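Last updated: 21 Feb 2019

When Anitha Mudaliar talks about bread she uses both hands, and within a minute of my arriving at her kitchen in Tirelgate there is flour on my notebook. She has kept the same rye starter going for almost 30 years, and she is as excited about it as if she had mixed it that morning.

"People are scared of rye," she says. "They make one brick and go back to white. But it's so forgiving! You can't knead it properly anyway, so you stop worrying and just stir."

She got her first spoonful from Aatos Peltonen, a neighbour who had brought the habit over from Finland and baked 6 flat loaves at a time, each with a hole in the middle. He hung them on a pole above the stove. Anitha still makes them his way in October, when the new flour comes in, and she let me try one that was four days old. It was sour, chewy and wonderful with cold butter.

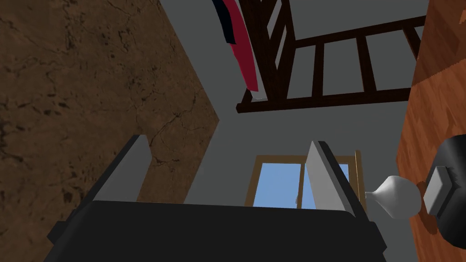
Her everyday loaf is a softer thing, half rye and half wheat, with a spoonful of black treacle. She feeds the starter the night before, 100 grams of flour to the same of water, and leaves it on top of the fridge. "If it smells like apples, go ahead. If it smells like nail varnish, feed it again and wait. It's only hungry."

I asked what she would change about most home baking, and she was off before I had finished the question. Longer in the oven, she said — much longer than you dare. And leave it alone afterwards. Rye needs a whole day before you cut it, or the middle drags on the knife.

Her friend Fereshteh Jafarzadeh came in while we were talking and disagreed with nearly all of this. She puts caraway in everything and cuts her loaves warm. "Gummy," said Anitha. "Delicious," said Fereshteh, and took the end of the flat one.

They have been swapping jars of starter for years and can no longer say whose is whose. I went home with two spoonfuls in an old mustard jar. It has doubled once already, and I've bought a bigger jar.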